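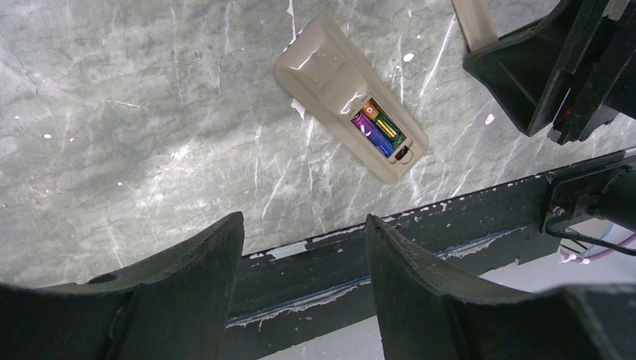

HOUSEHOLD CORNER: FOUR COLORS, ONE REMOTE

Regular readers will know this column has strong feelings about battery compartments. Last month's piece on the junk drawer brought in more mail than the one on gutters, most of it from people who wanted to tell me about their own junk drawers, in order, from the front.

So, the remote. It's a long beige thing, and it's carrying a mix of batteries in the colors of a child's birthday party: orange and gold, green with a yellow band, purple, blue. I can't say a thing against it. Every remote in my house in Skonham is powered by whatever was in the flashlight before the flashlight was needed.

The trouble with a mixed set is that batteries don't get tired at the same pace. Put a fresh one in with three old-timers and the new kid does all the work, the old ones get pushed past the point where they should have been retired, and a battery pushed like that is the one that leaks. Then you have white crust on the springs and an evening with vinegar and a cotton swab ahead of you. Same brand, same type, same day. I write the month on mine in marker, and I've been laughed at for it by people who later borrowed the marker. 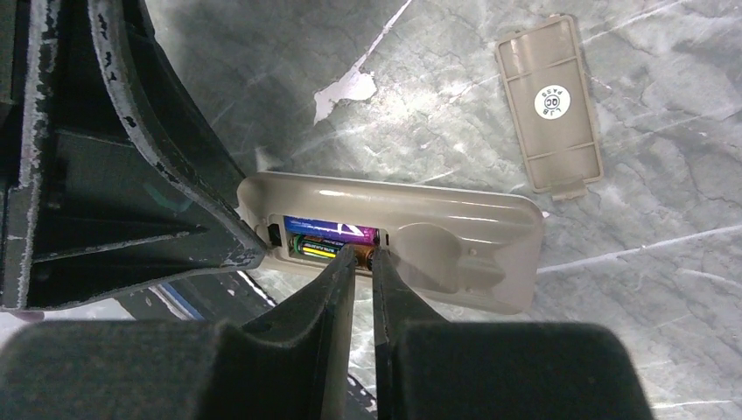 Photo: Mindilwood Household Newsletter

Getting the old ones out is where tempers go. If the compartment has a little ribbon running under the batteries, pull the ribbon. It was put there by somebody who cared about you. People ignore it for years and go in with a butter knife, and then they write to me about the butter knife.

With no ribbon, press the battery toward its spring, let the other end ride up, and lift from there. The spring is the coiled side, and it touches the flat end of the battery. Don't use anything metal. A scratched wrapper is a bad thing on a battery, and a metal tool across two contacts is worse. A wooden coffee stirrer is about as fancy as my equipment gets, and I have a jar of them that I would prefer the café in Heffernan didn't ask about.

Before you pull anything, look inside for the plus and minus marks. They're molded in the same color as the plastic, for the enjoyment of the manufacturer. If your eyes are like mine, shine a light in from the side and they'll show up as shadows. Neighboring batteries often face opposite ways, but not always, so go by the marks and leave logic out of it.

Wipe the contacts with a dry cloth while you're in there. If the crust has already moved in, use a swab with a drop of white vinegar, then another with plain water, and let it all dry with the lid off before the new set goes in. Overnight is good. You may have to get up and change the channel by hand, as our ancestors did.

And the lid. Please put the lid straight back on, or at least put it somewhere with walls. Our swap table at the Westano Street hall has a shoebox of 25 battery covers turned in by readers who found them under sofas, and in 2 years it has reunited precisely one with its remote. The rest I've grown fond of. Slide or tip the cover in at the far edge first, then press down at the latch until you hear it click. If it won't click, a battery is sitting high. Leaning on it with your thumb will only teach you what a broken latch tab sounds like, and after that it's tape for the rest of its days. 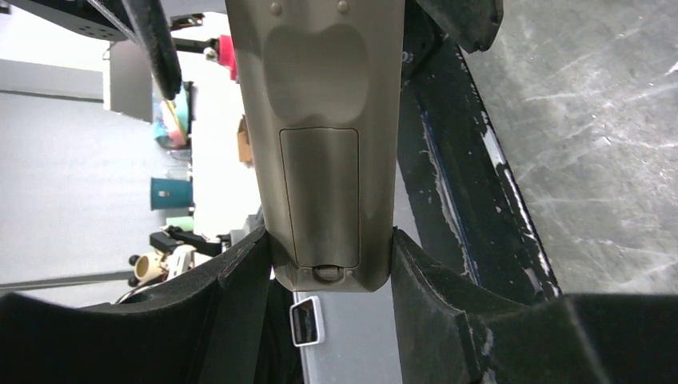
Can I leave the batteries in a remote I only use in the summer?
Take them out when the season ends. Keep them together in a small bag with the remote, away from coins and keys, and they'll be waiting for you along with the remote, assuming you remember which closet.

Used batteries can go in the bucket by the hall door on Monday evenings. Tape the ends first, please. Next month: extension cords, and the people who wind them around their elbows.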